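June 16, 2020. Notebook, tracking and alignment

Re-ran the two-hand alignment on the lamp recordings this morning with Hiếu's new build of Parkix. He says the drift between left and right is fixed. I'd like to believe him, but the last two builds were also fixed, so I'm writing down what I did before I look at any more of his plots.

Setup for the record. Checked cloth, lamp with its cable trailing, dark box as the thing to be handled. One camera on each gripper, both wide. Left and right trajectories are solved separately, then Parkix is meant to put them into one shared frame using the marker when one hand sees the other, and the cloth and walls for everything else. Output goes to Gukard for the planner side. Didn't touch Gukard today.

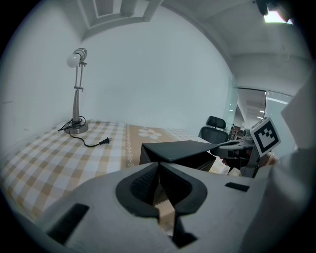

First complaint, same as in November: the checks. A repeating pattern is lovely for getting lots of corners and terrible for knowing which corner you've got. The matcher is very happy to slide by one square and report a low error while it does so. Theano's argument is that the flowered strip breaks up the repetition and the solver should lock on to that. Fine in principle. I turned on the match overlay and on the runs I looked at most of the matches that survive are on the squares, with hardly any on the flowers. I can't see that the strip is doing much work.

Ran 60 clips. Parkix marks all but 3 as "good". I don't trust "good". It means the residual is under the threshold, and the threshold was picked by Hiếu by looking at clips that already looked all right to him. Pulled up one of the good ones, clip 166, and stepped through it by hand. Partway along, the right-hand path jumps sideways by what looks like one check and then carries on perfectly smoothly. Residual doesn't so much as twitch. So that's a confident wrong answer, and the planner would have swallowed it whole.

Told Hiếu. He thinks it's the clock offset between the two cameras and not the cloth. Could be. An offset ought to get worse the faster the hand is going, though, and at the jump the hand is hardly moving. He went off to check.

Second thing. The mask. We blank out our own gripper so the solver doesn't take it for part of the room, and the mask is a fixed shape drawn once by Asnakech. It covers the body and the edges of the pads but it leaves the opening clear, as it should, since that's where the object turns up. The other hand isn't masked at all. When the second gripper comes in close it takes up a fair slice of the view and its edges are sharp, so of course the solver grabs them and treats a moving thing as furniture.
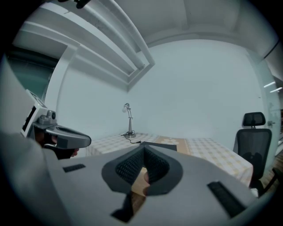

Tried a quick and dirty fix: drop any match whose motion disagrees with the walls and the ceiling edges. Good on paper. In practice the wall is nearly blank and the ceiling steps are out at the rim, where the lens model is at its worst, so I'm asking the poorest part of the calibration to vote on the rest. The sideways jump in 166 is still there but smaller. Smaller isn't much comfort when the true answer is none.

Also the glass. Anything bright through the partition gives steady corners that seem to be far away, which is useful for rotation, but reflections land in the same patch of pixels and I have no way of telling them apart at present. Adanech suggested just weighting that whole region down. Did so, no clear change either way. Left it in, off by default, flag is in the config with a comment.

Liya wants to send these runs to the people at Clondindale by the end of the week. I've said I'd rather not until someone has stepped through more than one clip by eye. She pointed out that they only need gripper poses relative to the box and don't care where the room is. True, but if a path slips by a square then the pose relative to the box slips too, so I don't see how that gets us out of it. We agreed to disagree until Thursday.

Notes on the build itself: starts faster, the crash on empty folders has gone, log is still unreadable. The Rizzi viewer still shows left and right in the same blue. I've asked for that before.

To do
- one-square slip detector: compare the path against itself shifted by one check, flag if the errors are too close to call
- mask for the other hand, even a crude box to start with
- rerun 166 with clock offset forced to zero (Hiếu)
- plot residual against hand speed for the lot
- redo lens calibration with more points near the rim
- ask Theano for the matches-per-region numbers she keeps quoting

Hiếu back just now. Offset on 166 looks normal. He'd like to try another clip.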